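Who gets to stand on the pavement

The permit came back at ten to four in the afternoon, for a march that was meant to start at five. Refused. Reason given: insufficient notice. The form had gone in 20 days before. I have the stamped copy on the kitchen table with a coffee ring on it, and the stamp is quite clear.

So that's where I'm starting, because everyone who's written about the Grosutness evictions so far starts with the scuffle at the gate. Who shoved who. Whether the bottle was thrown or dropped. I don't care about the bottle. I care about the form.

Background for anyone outside Namau, quickly. Grosutness is the strip of houses between the old rail siding and the river. People have lived there for two generations, some with papers, most without, plenty with papers that the council issued and now says it didn't. Engelbrecht wants the land for a warehouse park. The council wants Engelbrecht. In December the first notices went up, taped to doors, in a language half the street doesn't read. Families were told to clear out before the school term began.

What do you do? You go outside and say no. Oldest thing there is. Mbali Coetzee has lived at the river end since she was a girl and she put it better than I can: "If I stay in my house they call me illegal, if I stand in the road they call me illegal, so where is the legal place, show me it." Nobody at the council has shown her it. I asked. Twice in writing.

The rules on marching are not bad rules, read cold. You tell the authority where and when. They can talk to you about the route. They may refuse only if there's a real danger that can't be managed some other way. That's the whole idea, you give notice, you don't beg for permission. Somewhere along the line, and I've been covering this town long enough to have watched it happen, notice turned into asking. Then asking turned into asking nicely. Now you need a named organiser, a list of marshals, a letter from every shop on the route, and a deposit. A deposit! For walking.

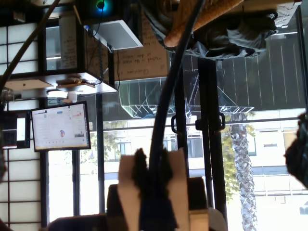 The deposit was 1000. Thabiso Zulu, who signed as organiser, hasn't got that. His sister Anel hasn't either. The two of them went door to door for it and people gave what they had, coins mostly, and they paid it over the counter and got a receipt. Then the refusal. Then, three weeks on, a letter to say the deposit can't be returned as the event "did proceed". So the march wasn't allowed to happen, and it happened, and they're keeping the money for it having happened. I'd like someone with a law degree to explain that to me slowly.

It did proceed, yes. Of course it did. By four o'clock people were already at the corner with their banners, grandmothers on kitchen chairs, kids let out early. Was Thabiso meant to send them home? He stood on a wall and read the refusal out loud, all of it, including the reference number. Fair play to him. Then they walked. Slowly, on one side of the road, leaving room for the bus.

Police version is that the crowd was warned three times. I was near the front and heard one warning, through a loudhailer that kept cutting out. Perhaps there were others. I'll give them that perhaps. But a warning nobody can hear is paperwork. Chantelle Masilela was at the back with her mother and the first she knew of any order to disperse was the gas. She's still got the cough.

Now the argument on the other side, and I want to do it properly becuase I get letters. It goes: a town has to function. Lorries have to get through, ambulances have to get through, the shops on that road are small and they lose a day's takings when it's blocked. All true. I've spoken to a baker who was furious, and he had a right to be. But those are arguments about how a march is run. Which street, what hour, who keeps the lane clear. You settle them by sitting down with the organisers, as the rules already say you should, and in 20 days not one person from the council rang Thabiso. Not one call. If you really feared for the ambulances you'd pick up the phone.

The second argument is uglier and it's mostly said quietly. That these people have no title so they've no standing. That the protest is a sort of trespass on top of a trespass. I've heard it from a councillor, in a car park, and he'd deny it. The answer is simple enough. The right to assemble belongs to people. It doesn't come with the house. You don't have to own a door to stand in front of it.

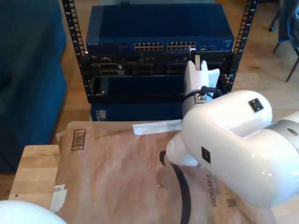 And the outside help, since it's always brought up. Yes, Risumero sent observers. Two of them, with notebooks and orange bibs. Mirjam De Graaf was one and the local paper has made a great deal of her surname and her passport, as if the whole street had been sitting about content until a foreign woman turned up with a biro. She'd been in town 2 days. The notices had been on the doors for weeks. She wrote down what she saw and put times next to it, and I suspect the times are what bothers people. Her notes have the gas going off before the bottle. The police log has it after. Publish both, I say. Publish the loudhailer logs too and the radio traffic, if there's nothing in it.

What I'd want, and none of it is wild. Give the deposit back, with an apology if they can manage one, without if they can't. Scrap it for everyone else. Put a deadline on the council: if you haven't refused, with reasons, 10 days after getting the form, the march goes ahead and no officer can call it unlawful. Drop the charge against Thabiso, who by my own eyes did nothing but read out a letter and walk. And stop the clearances until the papers have been looked at by somebody who isn't hoping to sell the ground underneath.

That last one won't happen soon. I know. Engelbrecht already has its boards up along the siding, the diggers are booked, and there's a meeting next week where the public gets in as far as the corridor. But the others could be done in an afternoon. They're small. The council could do them without losing a single warehouse, and it won't, and I think the people of this town should ask themselves why, including the ones who'd never dream of marching. Including the baker. It was his road too and no one asked him either.

There's another form going in. Same route, same hour, Anel signing this time as her brother's bail won't let him. She's taking it to the counter herself and she wants the stamp on every page.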